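Projects > Design and Everyday Life > Student reports

Search Menu Log in Contact

We use cookies to remember your settings. Accept / Manage

Sorting the shared drawer: my project report

So my project was about the cutlery drawer in our shared kitchen, which sounds dull, but I really enjoyed it (more than the essay, anyway!). There are 6 of us in the house and one deep drawer, and everything goes in it — forks, skewers, takeaway chopsticks, the lot. I wanted to find out which way of sorting people would stick to.

I emptied the drawer first and wrote everything down. It came to 87 items, far more than I'd guessed. Then I tried two layouts. The first went by material, so metal in one place and wood in another. The second went by job: eating, cooking, and a third group for odds and ends.
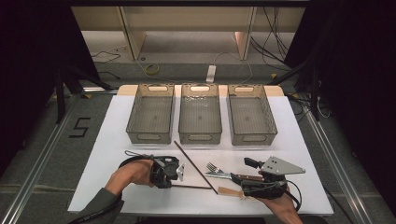

Going by material was quick to set up and I had high hopes for it. A fork is metal, a stirrer is wood, done. The trouble started with things that are both, like the paring knife with a wooden handle, and my housemates kept asking me where it went. By job was slower at first but the questions dried up after a few days.

I did change one thing halfway through May. The odds and ends group filled up much faster than the other two, so I moved the skewers in with cooking — they'd been annoying me anyway.

If I did it again I'd run each layout for longer and put labels on from the start. I'd also ask before throwing away anybody's chopsticks.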